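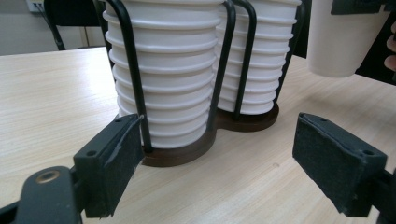

Two stacks of white cups in a black wire holder on a dark brown base.

How to set up and refill a double cup holder

Posted by Rogério Medeiros on September 15, 2023

At the drinks table of our choir in Zollach we use disposable cups, and for a long time they stood in their plastic sleeve beside the coffee. The sleeve falls over, the cups roll, and people touch ten of them to take one. A wire holder with two places solves most of this. I explain how I fill it, so that the next person can do the same.

What you need

- a double cup holder with a flat base
- cups of one size, still in their sleeves
- a clean, slightly damp cloth and a dry one
- clean hands

Step 1. Choose the place

Put the holder on a flat table, a hand's width or more from the edge. I like it to the left of the coffee pot, with the sugar on the other side, so the queue moves in one direction. Press lightly on the base with two fingers. If it rocks, move it a little until it is quiet.

Step 2. Wipe the wires

Pass the damp cloth along each wire from top to bottom, then the base, then dry everything. Coffee drops like to hide where the wire meets the base.

Step 3. Prepare the cups

Open the sleeve only at one end. Hold the cups through the plastic and push out as many as you need. Our sleeves have 60 cups, and I put 40 in each place on a normal evening. A different holder may take fewer, so try it first.

Step 4. Lower the stack

Keep the stack straight and let it down slowly between the wires, with the bottoms of the cups towards the base. Do not push. When a rim catches on a wire, lift the stack a little, turn it and try again. Fill the second place in the same way.

Step 5. Check the top

Take one cup from each stack. It should come away alone. If two or three come together, the stack was pressed too hard - take it out, loosen it gently with your thumbs and put it back.

Refilling during the evening

Refill one side while people take from the other. I put the old cups on top of the new ones, so they are used first. It takes one minute more, but no cup stays at the bottom until November.

Mixing sizes

Please don't. My colleague Sânziana Bălan tried small cups on one side and they leaned against the wire all evening. If you must offer two sizes, use a separate holder for each.

At the end

Put the unused cups back in a clean sleeve and fold the open end under. Store the holder empty and upright, with nothing on top of it. Wires that are bent once are difficult to make straight again.

3 comments · 452 shares

Related articles
Cleaning a coffee pot with a narrow neck
Where to put the sugar on a small table
Folding paper napkins for the hall in Brornard
How to label a shelf in a shared kitchen

Get our new guides by e-mail. Join 3,316 readers. You can unsubscribe whenever you want.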